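Search this encyclopedia Go

Wrist-view gripper comparison

A wrist-view gripper comparison is a bench procedure in which two or more end effectors are tried on the same set of objects, with images taken by a small camera carried at the wrist or gripper. It is used in choosing fingers for flat, flexible goods such as paperback books, envelopes and folded cloth. The best-known written form is the Katiyar procedure, named for the workshop where Reiko Katayama drafted it.

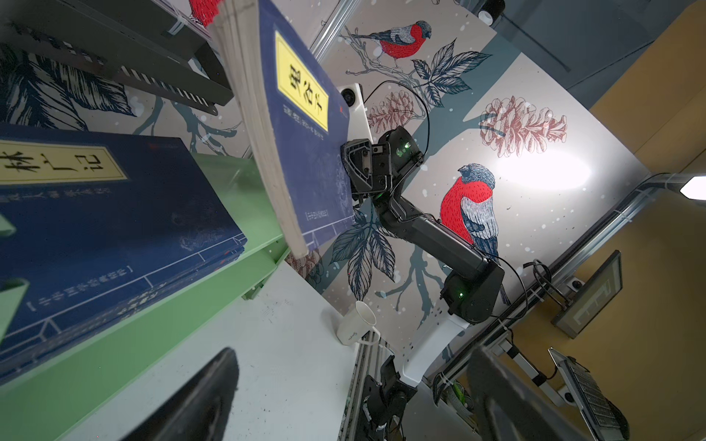
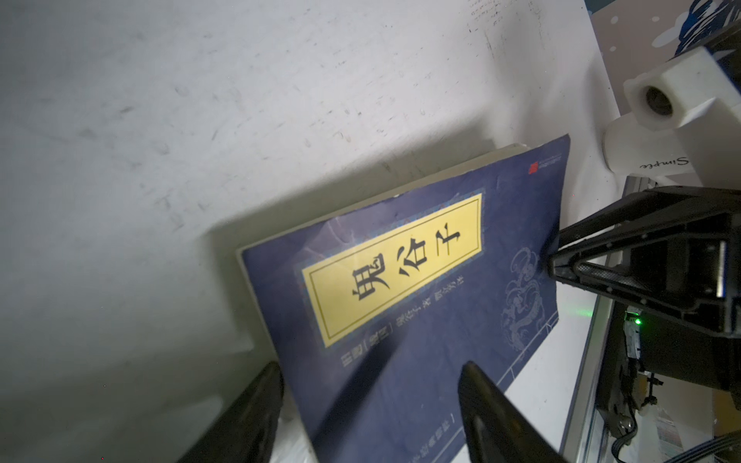 Wrist-camera views of two-arm work with dark-covered paperback books that have yellow title labels.

Background

Early gripper trials were judged from a fixed camera over the table. An overhead view gives the position of the object well but hides the contact between fingertip and edge, and thin objects are lost under the hand. Katayama's draft moved the main view to the wrist and kept the overhead camera as a second record. Geum-ok Bae later added the rules for two-arm work, in which one arm handles the object and the other supplies a view of it from the side.

The revised text was circulated on 5th February and came into general use at the Sorance bench in March.

Objects

Paperbacks are a common test object. The cover bends, the page block shifts against the spine, and a worn copy may have a lifted or curled corner that offers the finger an easier entry than a new one. For this reason the procedure requires the condition of each book to be noted before the first attempt, and forbids changing copies within a series. A glossy or creased cover is recorded separately, as reflections can disturb edge detection.

Books are started either flat on the tabletop or resting on a support such as a shelf. The two starts are scored apart. A book on a shelf edge can be taken by an overhanging side, while a book flat on the table must first be slid, tilted or pried up.

Grippers

Two finger types account for most published series. The Vokmont finger is long and tapered, with a rounded tip. It reaches under a cover with little force but tends to bend sideways when the load is off center. The Evmont finger is shorter and stiffer – it holds a thick book more securely and is poor at starting a lift from a flat surface.

In the Sorance series each type was given 100 attempts on flat-lying books. The Vokmont finger completed 54 and the Evmont finger 38. The order was reversed for books started on a shelf, although the margin was small and the series was not repeated.

Camera placement

A wrist camera is normally set so that both fingertips stay in view at the bottom of the picture. Because the lens is focused on the work, the fingers themselves are often blurred. Moving the focus closer sharpens the tips and loses the object during approach. Bae recommended leaving the focus on the object and finding the tips by their outline.

Shadows from the arm are a known source of error. A dark cover on a white table gives strong contrast, but a shadow beside the book may be taken for part of it, and the grasp point is then placed too far out. A second lamp reduces the effect – it also adds highlights on glossy covers.

Scoring

An attempt is scored as complete when the book has been raised clear of its support and held for 2 seconds. Attempts in which the cover lifts and the page block stays down are entered as partial and do not count toward the total. Contact between the arms ends the attempt, whatever the state of the book.

Limitations

Results depend heavily on the controller. A slow force loop can make a good finger look poor, and series run on different controllers should not be compared directly. The procedure also says nothing about wear to the book, which changes over a long series and may favor whichever gripper is tried last.

See also

End effector
Eye-in-hand camera
Force control
Two-arm manipulation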